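Pastitora — léeme del conjunto de datos

Hola. Si has llegado hasta aquí es porque te interesa doblar ropa, o al menos que la doble otro. Pastitora es el proyecto de curso que montamos en el club de robótica de Stundville, y en esta carpeta está todo lo grabado con las pinzas de mano, más los scripts para leerlo. Lo empecé yo con Jiahui Yin, y Eetu Pitkänen se apuntó en January (así se llama la rama antigua, no la borréis, por favor, que todavía tira de ella el conversor).

Qué hay dentro: 1,349 episodios, de los que 687 están revisados a mano. Los 88 de la carpeta "dudosos" se pueden usar, pero mirad antes las notas — hay cortes raros al principio y alguno tiene las dos manos desincronizadas.
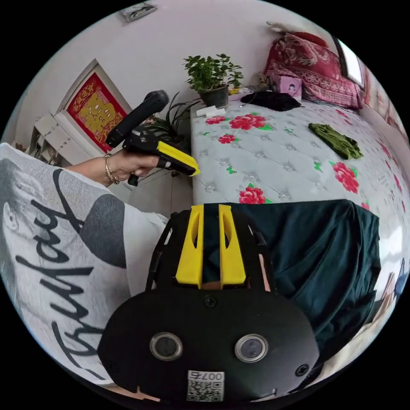 Cada episodio trae dos vídeos, uno por mano, y un archivo de tiempos. Yo siempre cargo primero la derecha, que es la que usa Ding (nuestro lector, cuatro funciones mal contadas) como referencia. Si os salen al revés, cambiad el parámetro "lado" y listo, ¡no renombréis los archivos! Ya me pasó y perdí una tarde entera.

Las tareas están en tareas.txt: extender, doblar, apilar y recoger. Con las camisetas vamos bastante bien, con los calcetines fatal.

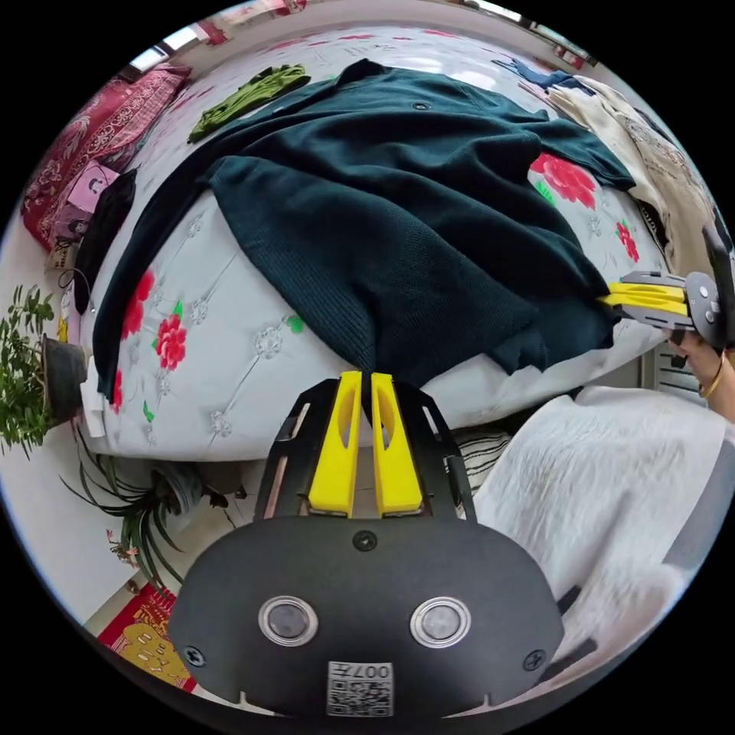
Lo que más me ha costado etiquetar es el punto. Una manga mal puesta cambia todo el plan, y al final decidí marcar cada agarre por la zona de la prenda y no por la posición en la cama. Con una chaqueta como esta, verde azulada y con el bajo acanalado, el agarre de la esquina inferior derecha va como "bajo_der", aunque las mangas apunten cada una a su aire. Jiahui prefería otra nomenclatura y tenéis la suya en etiquetas_alt.

Para probarlo sin bajar todo, el paquete "mini" lleva 20 episodios y funciona en un portátil normalito (el mío, por ejemplo).

Pendiente: los guantes, y subir la calibración nueva a Greruneck. Si encontráis un fallo, abrid una incidencia con el número de episodio.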